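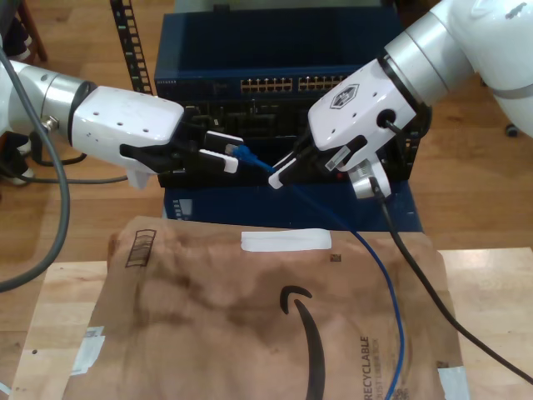 A blue network cable and a dark blue network switch

About us

Welcome to Pakidness, and thank you for stopping to read this page when you could have gone straight to the price list. We are a small company that looks after the computers, cables and telephones of other small companies, and we have been doing it from the same building in Flurkville for long enough that the bakery downstairs knows our orders by heart.

We started out with 2 people, one van and a borrowed desk. In those days most of our work came from shops on the high street whose card machines had stopped talking to the bank, usually on a Saturday and usually at lunchtime. We would turn up, crawl under the counter, find the cable that the cleaner had knocked out and be given a cup of tea. It was a lovely way to get to know a town, and a good many of those shops are still with us.

These days we look after 211 offices, surgeries, schools and shops in Flurkville and along the valley as far as Majimbun. Nearly 68 of them are charities or village halls, and they pay a lower rate that we set years ago and have never felt like putting up. Our second office, in Majimbun, opened one June above the old post office. It has better light than the first one and a much worse car park, so do please ring before you drive over and we'll tell you where to leave the car.

What do we do all day? A fair amount of it is wiring. We plan networks for people moving into new premises, we tidy up the cupboards that other people would sooner keep shut, and we label both ends of everything. Then there is the helpdesk, which is answered by a person in one of our two offices from eight in the morning until six. We don't use a menu with numbers to press. If everyone is on the phone it simply rings for a bit longer – we are sorry when that happens, and we do ring back.

We also run Flusamano, our backup service, which began as something we made for ourselves after a leaking roof gave us a nasty fright. Customers kept asking if they could have it too, and in the end we gave in. It copies your files every night and sends you a short note in the morning, written in plain words, to say how it went.

New starters spend their first weeks going out on visits with somebody more experienced, carrying the ladder and listening. We like people who are patient with printers and kind to the person who owns the printer, and we have found that the second part is harder to teach. If that sounds like you, write to us even if there is nothing on the jobs page – we always read the letters and we answer every one.

Both offices are open Monday to Friday. Come up the stairs beside the bakery, mind the low beam, and ring the bell if the door has stuck again.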